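Pre-session inspection checklist, two-arm recording bench
Tool case task, Jernden room, Flornalstead
Filled in by Malsha Karunaratne, 28 June 2018
Result: pass, with two items to follow up

Comments are in my own words under each line. Please keep adding yours, they make the next person's job so much easier.

1. Emergency stop within reach of the person driving the arms – OK
Pressed and reset on both arms. Lovely crisp click since the new button went in.

2. Floor clear behind the driver – OK
One bag moved to the hooks.

3. Speed limit set to the teaching value – OK
It had been left on the playback value. Changed it back and wrote it in the log. Please check this one on the controller screen and don't trust the sticker.

4. Gripper fingers: wear, cracks, loose screws – OK, watch
Edges and bevels are scuffed to a silvery grey. I ran a fingernail along each one and found no burrs. The foam in the tool case is what I worry about, as a rough edge would chew it up in an afternoon. Next look in January, sooner if anyone feels a snag.

5. Wrist camera view – OK
Both fingers need to be in view when fully open, with the case between them. Fast moves smear the tools badly, so slow down over the case. A slow, tidy approach teaches the model so much more than a quick one, and it is great fun to do well!

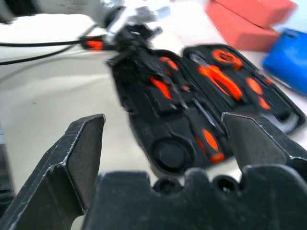

Item 5. Wrist view over the open case, with motion blur.

6. Cables – FOLLOW UP
The arm cables are sound and nothing pulls at full reach. The thin black cable on the table top is my complaint. It runs right up to the top end of the case, where a finger could hook it. I'd like it clipped down before the next long session.

7. Sharp items – OK with conditions
The utility knife stays in the set because grasping it is one of the best examples we collect (the grip has to be right or it twists). Blade retracted and locked before it goes on the table, checked by hand by the driver and then by the second person. Hands stay off the table while either arm is holding it, and that includes reaching in to straighten the tape.

8. Case seated flat, lid fully back – OK
Pliers, hammer, tape measure and screwdriver all lift out without dragging the case along. I tried each by hand first.

9. Other objects on the table – OK
Bricks, boxing glove, woven box and tape roll are the agreed clutter for this task. The bricks are stacked with a bit of an offset. Fine where they are, at the back, but no nearer the front please, or an elbow joint will find them. 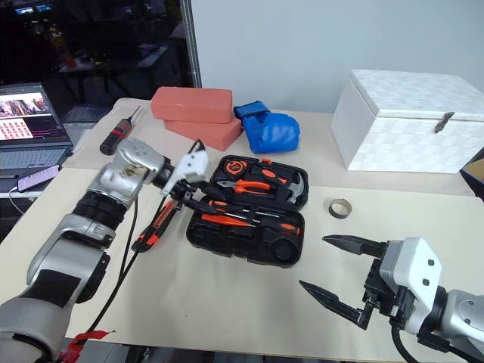
Items 7 to 9. Left arm holding the utility knife, right gripper open.

10. Laptop and phone off the work surface – OK
On the separate surface at the far left, outside the reach of both arms.

11. Recording and storage – FOLLOW UP
Episode counter stood at 3911 when I started. Disk has room for around 300 more, so somebody needs to move the older ones to the Metwally drive this week. A full disk stops the recording but leaves the arms live, and I count that as a safety matter.

12. Test episodes – OK
Recorded 23 short ones after the checks, none rejected. A few have a really nice handover between the arms and I've starred them. If you're new to driving, watch those before you start.

Signed: M. Karunaratne

Comments

jp_bench
Clipped the cable down this morning, item 6. Used the flat clips so the fingers can pass over. Have a look and shout if you hate it.

Malsha K.
Love it, thank you! I'll close item 6 on the next sheet.

tolly
On item 7, does the second person check the blade every episode or only at the start?

Malsha K.
Every time the knife goes back on the table. It sounds slow but you get into a rhythm.

rw
Should item 3 go to the top? I've found it on the wrong value as well.

Related
Nuvden arm controller: monthly checks
Finger replacement, step by step
Moving episodes to the Metwally drive
Blank checklist, two-arm bench
Agreed clutter list for table tasks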